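Episode rules for the coffee task, second revision

Sun 12 June

Marilou Abella and I rewrote the acceptance rules for our simulated coffee task this week. The old ones lived in a chat thread and left too much to the reviewer.

Every episode now has a hard limit of 500 control steps. Contact between an arm and the appliance body is logged, and any contact above the force threshold fails the run. A cup held in the gripper must stay clear of the mug on the drip tray. 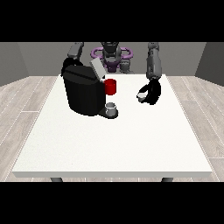
Coffee task in simulation, pod at the side of the machine, cup at the right gripper.

Success is scored from object poses only. Rendered views are for review and never for scoring. Random seeds are written to the log before reset.

We reran the August set under these rules. Of 633 episodes, 75 changed label, mostly on the contact rule. Nestor Manalastas is checking those by hand. The threshold stays provisional until he finishes.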